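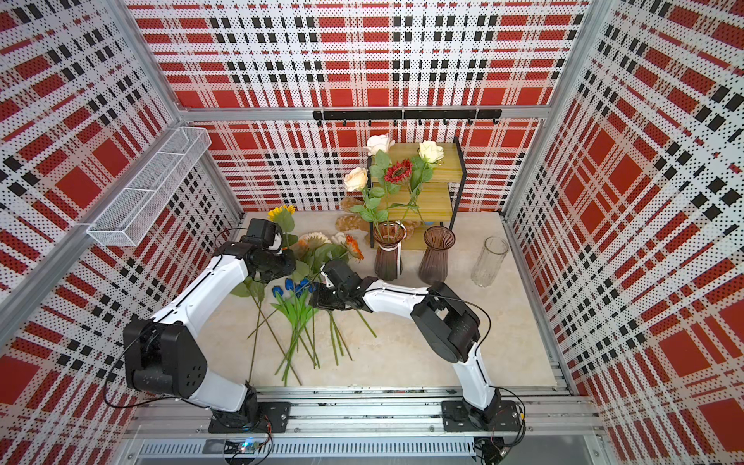
**What is changing at the Pleturlow range?**
From October, wild ponies gathered from the range will be held on open pasture at Nulivmont and no longer in pens at Dantas.

Pleturlow Range Office, September 2, 2018. The pasture covers 1000 acres and will take 60 animals in the first intake. Mares and geldings will be kept in separate herds. Water is supplied from 11 troughs, checked daily.
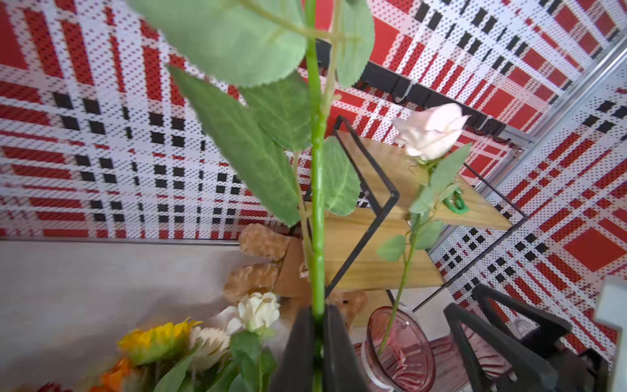

**Can members of the public adopt a pony?**
Applications open in October for 16 geldings, all halter-trained at the Flurkov yard.

Contact: Sinan Karabulut, Range Office, Pleturlow.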